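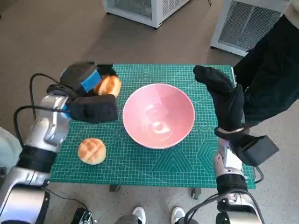

Re: [bench-arms] left gripper not letting go

Hi Oskari, and hello to everyone else following along,

Oskari Honkanen wrote on Friday:
> We had the left gripper stay shut again after an open command.
> The status page said "open" and there was no fault in the log
> until code 704 came up, by which time I had already hit the stop.
> Has anybody on the Jindholm controllers seen this? And would you
> keep running sessions in the meantime?

Yes, I'm sorry to say we have, and it took us most of July to get anywhere with it, so I hope I can save you a bit of that. On our side at Alton the controller was reporting the position it had asked for, and the real finger position only got checked when the motor current stayed high for 3000 milliseconds. That is a long time when there's a hand near the table! Valtonen were very kind about it and sent us a setting that shortens the wait, and I'll gladly pass it on if you write to me off list.

Before you touch any settings, though, please have a look at the fingers themselves with the power off. Work the pivots by hand and feel for a spot where they drag. Two of ours had a screw that had crept in just far enough to bind.
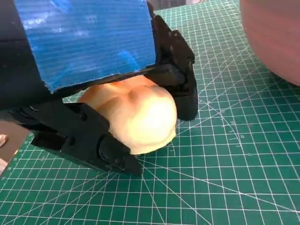
Left gripper closed on a bun, blue tape on the body.

Soft things like buns are a mixed blessing here. They forgive a lot of squeezing, so a gripper that is holding too hard can look perfectly fine to whoever is running it, and you may only find out when you ask it to open.

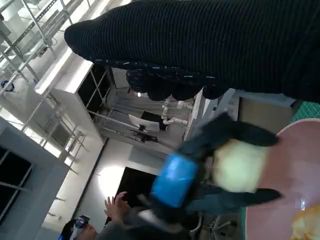
As for carrying on with sessions, I would say no, or at least not with people reaching in over the mat. We went back to the old Drernness rule, where one person keeps a hand on the stop and does nothing else, and any reaching in waits until both arms are parked. It slowed us down and there was some grumbling – mostly mine – but I slept better.

Could you send the log from the four minutes before the 704? I'd love to compare it with ours.

Warm wishes to all at your end,
Maureen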